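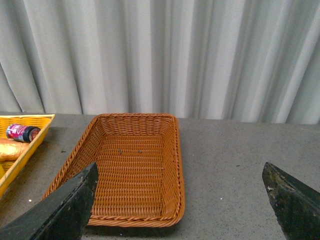

The arm started as a question about the cheapest way to put things into a basket. I'm going to talk tonight about the gripper, the wrist camera and the table, in that order, and I'll leave the arm itself for the end. You are looking out from the wrist camera, so the two black fingers come in from the bottom corners, and the basket between them is the target for every run I'll mention. Empty basket, gray table, gray curtain. The fingers are worn, the right one more visibly than the left. Keep that in mind for the part on materials.

Slide 2. Where it was built

Shared workshop in Prusville. I have one bench and one shelf there. The project name is Skodley, which is painted on the shelf and has no meaning. I wanted a build that could be taken off the bench in 10 minutes when another member needs the space. That decided a lot: clamps in place of bolts, one power strip, one cable bundle.

Slide 3. The gripper

Two fingers, one motor, parallel motion. First version closed unevenly. The left finger touched first and pushed light objects over. The fix was a stop screw on each side, set by hand with a feeler gauge.

Wedge shape is there for getting under things and into corners. It costs some grip area. If you mostly pick up boxes, use flat pads.

(Pass the spare finger around here. Ask for it back.)

Slide 4. Finger material

I tried 3 materials and I'm still on the second. The third was softer and held better, but it picked up dust and I had to wipe it before each session. Scuffs on the hard fingers have not affected the grip as far as I can measure. They do affect the camera, see next slide.

Slide 5. The camera

Mounted at the wrist, looking forward between the fingers. Good: the fingers are always in view, so I can see what they are doing relative to the object. Bad: they hide things. In the opening picture the left finger covers a piece of the basket's near rim. The software has to work with what remains, and a braided rim helps because it stands out from the wall.

Worn patches on a finger can be taken for an object. I mask out the lower corners before detection. The mask was drawn by hand in January and has been redrawn once.

Slide 6. Background

The curtain is the best improvement I made for the money. Before it went up, the camera saw the rest of the workshop, including people walking past. Plain fabric, hung behind the table. Folds are fine.

Light: even and soft. No lamp on the arm. I tried one and the shadows moved with it.

Slide 7. Controller

Board and motor drivers are from Lanz. The control program is called Skotetti and I wrote it, so complaints come to me. It runs a fixed list: look, move over, lower, close, lift, move, open. If a step fails it goes back to the start position and waits. No clever recovery yet.

(Play the clip. Sound off. If it won't play, skip to slide 8.)

Slide 8. What still goes wrong

Round objects roll out during closing. Shiny labels confuse the detection.
The cable bundle catches on the table clamp when the base turns far left.

Slide 9. Next

New cable guide first. Then a pressure sensor in one finger. Parts list and drawings are on the workshop server in the Skodley folder, last updated June 2021.

Leave 5 minutes for questions. Switch the arm off before people come up to the bench.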